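Tea Corner Moves to the Second Floor
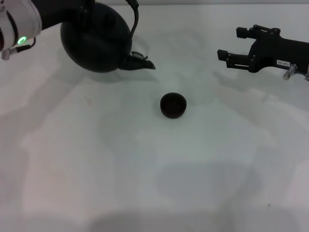
Black kettle and small round bowl, white tabletop.

October 5, 2019

The tea corner on the ground floor of the Endale building closes at the end of this month. It reopens in the room next to the second-floor copy area, which has a sink, a window that opens and more shelf space than the old spot under the stairs.

The move was requested by tenants on both floors. The old corner shared a circuit with the lobby heaters, and the breaker tripped on most cold mornings last winter. Civex finished the new wiring in the upstairs room last week. The two outlets by the sink are for kettles only. Please plug phone chargers and laptops in along the window wall.

Shared tea, sugar and paper towels will still be paid for out of the monthly kitchen charge, which stays at $6 per desk until December. Milk is not included. Anything left in the refrigerator without a name and date will be thrown out when the room is cleaned.

The room has 27 numbered cubbies for cups and bowls. Tenants who want one can sign up on the sheet at the front desk. If there are more names than cubbies, offices will be asked to share. Cups still under the stairs when the old corner closes will be boxed and kept at the front desk for two weeks, then given away.

Please empty kettles at the end of the day. The water here is hard, and scale builds up quickly when they are left full. Descaling powder is in the cabinet below the sink, with the instructions taped inside the door.

Prieto will keep delivering drinking water to the ground floor for now. Questions about the move can be left at the front desk.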